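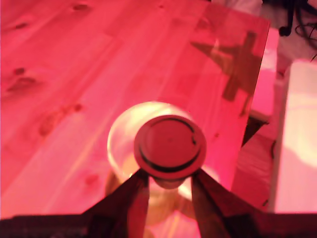
Twal draft guide for benchtop arms - worth following?
Started by knuckledragger, December 2020

knuckledragger wrote:
I've read the Twal draft twice now and I'm not sold. For those who haven't seen it, it's a good practice guide for small arms on ordinary tables, put out for comment by the group in Pistthorpe. It runs to 413 clauses. I counted because clause numbers restart in every chapter and I wanted to know what I was in for.
My main gripe is chapter 4, on lighting. It says tests must be done under "normal indoor light" and leaves it there. No level, no colour. Someone could run every trial under one white lamp and claim the arm works in a home. I'd sooner see a rule that you have to try it under at least one light you didn't tune for, and write down which.

pallet_jack wrote:
Disagree. If you let people pick weird lighting you'll never compare two results. The whole reason for a standard is that everybody does the same boring thing.

knuckledragger wrote:
Then everybody gets the same boring number and it tells you nothing about a kitchen with a coloured lamp in it. I'm not asking for it to replace the plain test. Run both and report both.

Jihad Masri wrote:
I sat in on two of the drafting calls, so blame me for some of it. Lighting was argued over for most of October and we settled on loose wording so small shops wouldn't need to buy a meter. I don't love it either.
The part I'd defend is the section on nested objects. Clause wording is roughly "an item is placed when it is released, at rest, and within the target, and the record shows all three separately". Before that, people were ticking "done" while the fingers still had hold of the thing. 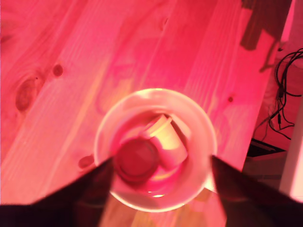

Clear cup from above, small white cup and a round dark red item inside, fingertips either side.

pallet_jack wrote:
OK, but take that picture. Is it placed? Both items are inside the rim. Can you tell me they're at rest?

Jihad Masri wrote:
No, and you can't from any still. The record has to carry it. A still only gets you "within the target".

knuckledragger wrote:
Which is my problem with the evidence annex. It accepts one overhead photo per trial. One! With clear plastic I wouldn't trust a single angle to tell me whether a thing is sitting on the bottom or leaning on the wall of the cup. Ask for a side view too.

greaseandgrief wrote:
Side views cost storage. We log 800 trials for a decent run and the Surodetti checklist already makes us keep the lot. Add another camera and I'm the one buying drives.

knuckledragger wrote:
Drives are cheap. Redoing a run is not.

greaseandgrief wrote:
Spoken like someone with a budget. Ours was 3500 for the year and that had to cover a gripper repair.
Anyway, the bit I think is plain wrong is 9.2, "clear the work surface of all items not under test". Fine for a lab. Who clears their table at home? If you only ever test on a bare surface you've learned nothing about what the elbow does near somebody's stuff.

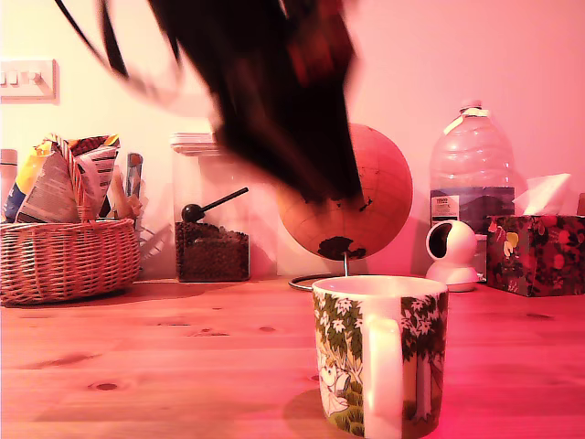 Arm moving over a table with a mug at the front and the household stuff along the back wall.

pallet_jack wrote:
And if it clips a globe and puts it on the floor, who wears that? 9.2 is there for safety, it's not a benchmark rule. Read the heading.

greaseandgrief wrote:
I did read the heading. It says "Preparation". Safety is chapter 2.

pallet_jack wrote:
Huh. You're right, my mistake. Still think it's meant as safety, and it should be moved.

Jihad Masri wrote:
It was meant as both, and that's why it reads badly. The Edden people wanted a fixed clearance around the arm, and others wanted clutter allowed as long as it's listed. What got printed is neither. If you want it changed, send in wording, not complaints. "Items left on the surface shall be listed, with their distance from the nearest planned path" would get my vote.

knuckledragger wrote:
Planned path or actual path? I've never seen one of these things match its plan to the millimetre.

Jihad Masri wrote:
Fair point. Put "recorded path" and send it.

greaseandgrief wrote:
I'll send it. I expect it'll be ignored, same as my last three, but I'll copy the reply in here if I get one.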